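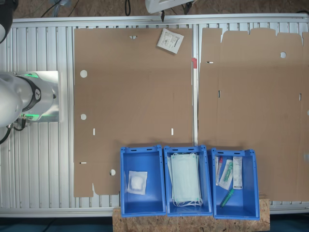
Storing and reusing flat cardboard boxes

Most boxes that come into the house can go flat and be used again three or four times if they are treated with a bit of care at the start.

Opening out

Slit the tape along the join with a short blade, 2 mm showing at most. Pulling tape off by hand takes the top layer of paper with it and the next lot of tape won't hold. Turn the box on its side, free the bottom flaps, then press the corners until it folds down. Die-cut boxes with slots and tabs have no tape at all. Ease each tab out of its slot and open the whole thing out into a single sheet.

Check the sheet before you put it away. Run a thumb along the creases. If a crease has gone soft or split for more than 100 mm, cut the board up for packing pieces. Holes punched in the board are fine for shoes, cables or tools, but not for rice, screws or anything else small enough to find its way out.

Sachets

Take out any paper sachets before you stack. The little drying ones can be kept in a lidded jar and dropped in with hand tools over the winter. Read the print first, as some are plant food or glue powder and belong elsewhere. Keep all of them away from children and pets.

Where to keep them

Stand sheets upright against an inside wall, tallest at the back, with a batten underneath to keep them off a concrete floor. Laid flat they bow, and the one you want is always at the bottom. Ours live behind the freezer in the Nundidley workshop, 80 cm of wall in all, and when that space is full the oldest go out for recycling.

Folding up again

Work on a table with clear space on both sides. Fold every crease through once, both ways, before you try to make the box. Long sides first, then the ends, then the tabs. A wooden spoon handle pushes a stubborn tab home - a screwdriver tears it.

For heavy things, line the base with a second piece cut so its ribs run across the first.

Tip on the batten from Elias Dabbas.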